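Robot Manipulation Lab
Handout 6: Comparing Grippers in Simulation
Course notes by Signe Bakke, with additions from Idun Hovland

What we're doing this week

Up to now everybody has used the same hand on the same arm, and you've gotten pretty good at it. This week you get to swap the hand! I look forward to this lab all year, partly for the arguments it starts. Two grippers that look nearly the same on a spec sheet can feel like two different robots once you try to pull a lever with them.

The two models are already in the course folder:

Vido: parallel jaw, short stiff fingers, flat pads.
Skalta: parallel jaw, longer fingers with a little give at the tip.

Both mount on the same simulated arm, and the controller is unchanged from Handout 5. Please leave the gains alone for the first pass. If you change the hand and the gains together you won't know which one made the difference, and I will ask.

The tasks

Task A: reach a lever with a round knob, close on it, and tip it over.
Task B: hook or grasp a cabinet handle and pull.
Task C: your choice from the Plastholm kitchen set. Have fun with this one (Riaan Shezi's group did the faucet last term and got a lovely report out of it).

Run each gripper on each task for 17 trials, using the seed list in the folder. The time limit is 2000 simulation steps per trial. A trial that hits the limit counts as a failure even if the fingers were nearly there. Save the log for every trial, failures included. The failures are where the good stuff is.

What counts as a grasp

Last year people used three different definitions and we couldn't compare anything. For this lab, a grasp means both pads report contact with the object and stay in contact while the arm moves away from the grasp point. One finger pushing the lever is a push. Pushing is a perfectly good strategy, so write it down as a push and tell us how it went.

Reading the wrist view

The wrist camera moves with the hand, so the fingers stay put in the picture and the kitchen swings around them. It takes a few minutes to get used to. Before you run Task A, step through a trial slowly and practice saying where the target is relative to the gap between the fingers. Is it centered? Above? Off past one finger? Then check your guess against the logged positions.

Watch out for shiny surfaces. The renderer does reflections, and a color-based detector will happily lock onto one. Anouk Verbeke spent a whole evening tuning a detector that was following a reflection, and she has kindly let me tell every class since.
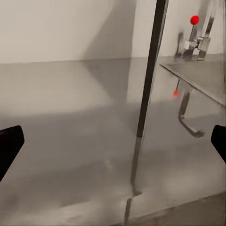
Fig. 1. Wrist view, fingers open. Red lever knob at upper right, with a fainter red reflection in the cabinet front below.

Try your detector on this view first. If it returns two red blobs, think about how you'd choose between them. Size is a start. Alcides Cavalcanti suggests using depth as well, and I'd love to see somebody compare the two methods properly.

Also notice how much of the view the dark rod crosses. Ask yourself what your tracker would do if the knob passed behind it for a few steps.

What to hand in

A table of results for both grippers on all tasks, with grasps and pushes listed separately.
2 failure cases, each with the log and a paragraph on what you think went wrong.
One page on which gripper you'd pick for Task B and why. Strong opinions welcome, as long as the logs back them up.

Idun is in the Bråten room for help until 4 p.m. on lab days. Bring your logs with you.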